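Desk Mat Care and Sizing – Frequently Asked Questions

By Bujar Mujić
Updated November
14 shares | 2 comments

Which Manora size fits my table?

Measure the flat part of the top only. Rounded or beveled edges do not count, as a mat that overhangs a bevel will lift at the corner within a few weeks. The large Manora is 900 mm wide. It can be trimmed on the two short sides with a utility knife and a steel ruler. Do not trim the long sides, which are stitched.

Why does my new mat have waves in it?

Mats ship rolled. Unroll the mat face down on a flat surface and leave it overnight at room temperature. If waves remain, roll it loosely against the original curl, hold for a minute, and lay it flat again. Do not use an iron or a hair dryer. The backing softens before the top layer does and the two can separate.
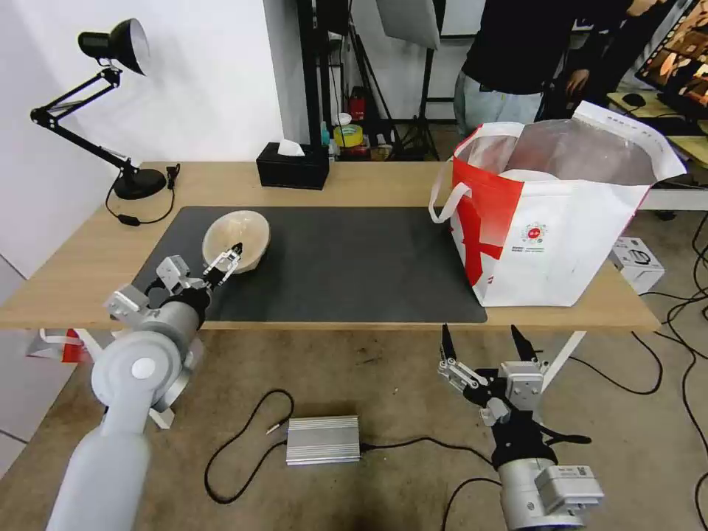
What can I clean it with?

Lukewarm water, a drop of dish soap and a soft cloth. Work in one direction and dry with a second cloth. Alcohol wipes are fine for a single ink mark but will dull the surface if used daily. Bleach and acetone void the warranty.

Can I put hot dishes on it?

No. The surface is rated for a warm coffee cup. Anything straight from a microwave or stove needs a trivet. Heat rings are permanent and are treated as wear.

Will the backing mark my table?

Not on sealed or lacquered tops. On oiled wood, wait until the oil is fully cured – 2 weeks is the usual figure – and lift the mat once a month to let the wood air out. Sunlight changes the color of most woods, so a covered area may end up lighter or darker than the rest.

My mat slides. Is it defective?

Usually there is dust under it. Wipe both the table and the backing with a damp cloth and let them dry. If it still slides, write to us with part number 2851 and we will send a set of grip dots.

Is the Bimus mat the same product?

No. Bimus is the felt version, sold through Zupan. It cannot be wiped down wet and has no stitched edge.

Who handles returns?

Wanside handles all returns for mats bought on this site. Trimmed mats cannot be returned.

2 comments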